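The founder of Treseck would like you to stop buying furniture. She would also like you to buy hers, a small line of cabinets and shelves that costs more than most people spend on a couch. I asked her to square those two ideas for me, and she took a long sip of coffee first.

"People replace things they never liked in the first place," she said. "If you like it, you keep it."

Maybe. I have liked plenty of things that fell apart. The company's best seller, the Celine, runs $319 for a piece that would fit on a kitchen counter, and the website promises it will last 50 years. The company has been in business for two. I pointed that out.

"We can't prove it yet," she said. "The joints are old-fashioned and the wood is solid. That's what I can tell you."

She was less sure of herself on the subject of where the wood comes from. Treseck's catalog talks a lot about "honest forests," a phrase that means nothing to me and, when pressed, not much to her either. She buys through a dealer called Mahmoudi and takes its paperwork on trust. Had she ever been out to see the trees? "Not yet," she said. "It's on my list."

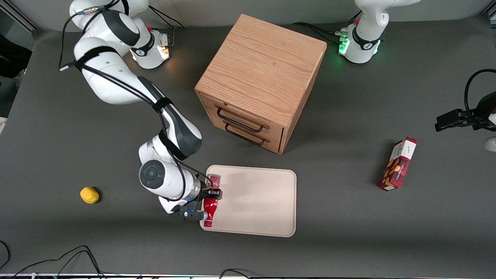 A small cabinet in light oak.

What she does have is a repair offer, and I wanted to dislike it more than I did. Send back a broken door or a loose hinge and the shop will fix it for the price of shipping. So far, 18 customers have taken her up on it. She read me a few of their complaints from her phone – sticking doors, mostly, and one bad scratch – without trying to make them sound better.

"A big store would send you a new one and tell you to throw the old one out," she said. "I think that's crazy."

It is also cheaper for the big store, and she admits that repairs lose her money every time. Her plan is to cover them with a lower-priced shelf, the Muvamura, due in September. I asked whether it would come with the same 50-year promise.

"We're still talking about that," she said.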